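Search the help pages Go
2 min read

Cliltmont Plant Hire – common questions

How long is a hire?
The shortest is 12 weeks. After that you can stop on any Tuesday.

Do you water the plants?
Yes, on every visit. Please don't top them up in between – most losses come from too much water.
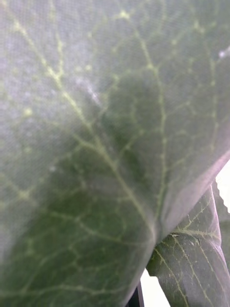

What if one dies?
We swap it free of charge, unless it has been moved next to a heater.

Do you deliver to Hodness?
Yes. Delivery is £11, or free on orders over £110.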